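Whoever picks the headlines at the Ballska paper did not read past the county's press release.

"Tendcombe Residents Finally Get Water." That ran across the top on 30 August 2019. I read the story twice looking for the water. What the residents got is a main line down the county road, ending at a valve box by the old feed store. From the valve box to the houses there is nothing. No laterals. No meters. A pipe going by.

I've been writing about Tendcombe for 11 years, on and off, and I've seen this story before. Different pipe. Same story.

Some background for those who are new. Tendcombe was platted as a subdivision by a developer who sold lots on contract for deed, small payment down, title at the end if you never missed a month. Water and sewer were promised in the sales office and nowhere on paper. The developer folded. The county said it was outside its duty. The city of Ballska said it was outside its limits. Both were right, legally, and there are 409 lots out there.

So people did what people do. Hauled water. Put in tanks. Shared a hose with a cousin. Most of them built the houses a room at a time as money came in, and a good many of those houses are solid, decent places now. The reporter seemed surprised by that. Kitchen floors, curtains, a truck in the drive. The whole tone was look how far they've come. They came that far without the county, is the part I would of put in the story.

Now the money. The main was paid for with a state grant, and the grant covers "distribution infrastructure in the public right of way." That's the language. It does not cover a foot of pipe on private land. Each household has to pay a connection fee, plus a plumber, plus an inspection, and the inspection is where it falls apart. To pass you need a house that meets code. A house built a room at a time over a decade mostly doesn't. So you bring the house up to code first, on your own dime, then you get to pay for the water.

Six households have signed up to connect. Six. The story mentioned it in the second to last paragraph, like it was a detail. 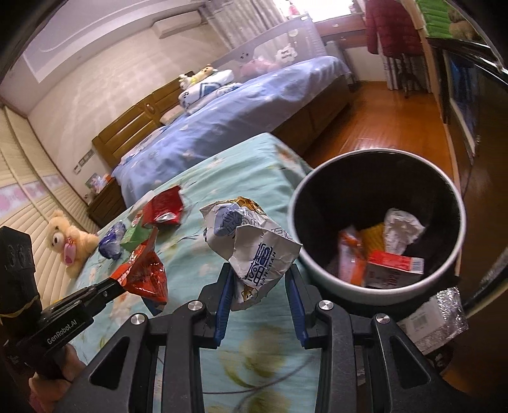
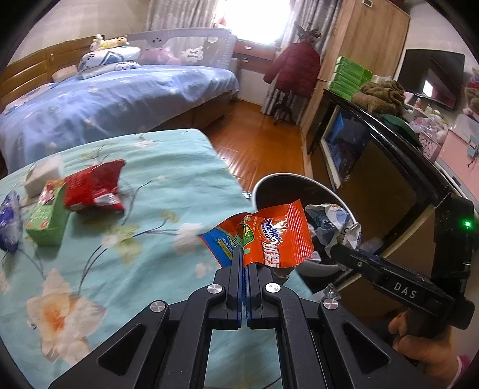
Not everyone sees it my way, and one longtime reader, Öztürkmen, wrote in after my last piece to say that I complain about every pipe that ever gets laid, that a main in the ground is worth more than ten years of columns, and that the laterals can't come first anyway. You can't connect to a line that doesn't exist, the letter went on, and if the county had waited till it had money for the whole job there would be no job.

Fair. I'll take that. The main had to come first and I'm glad it's there. I said so when they broke ground and got no thanks for it from anybody.

But first means there's a second. I went looking for the second. The county's capital plan has four projects listed for next year and none of them is in Tendcombe. There is no line for laterals, no hardship fund, no loan program, not even a study, and this is a county that loves a study. When I called the utility office they told me the Tendcombe project was closed. Closed! That was the word.

Compare Renomgate, across the county line. Same kind of subdivision, same kind of contracts, same fight over whose problem it was. They wrote the house connections into the application from the start, used a seperate pot of housing money for the part on private land, and let people hook up on a provisional permit while they fixed the wiring or the roof or whatever it was. It took longer. There was a lot of grumbling. But people there turn on a tap.

It can be done. It was done 20 minutes down the road, by people with the same forms and the same state office to send them to.

What I'd like, short list. A provisional permit, which costs the county nothing but a vote. Connection fees spread out over the water bill instead of up front. And an application for the private side work before the next round closes in September — they have the engineer's drawings already, somebody just has to fill the thing out.

And a correction from the paper. Residents got a water main. The residents I talked to this week are still hauling.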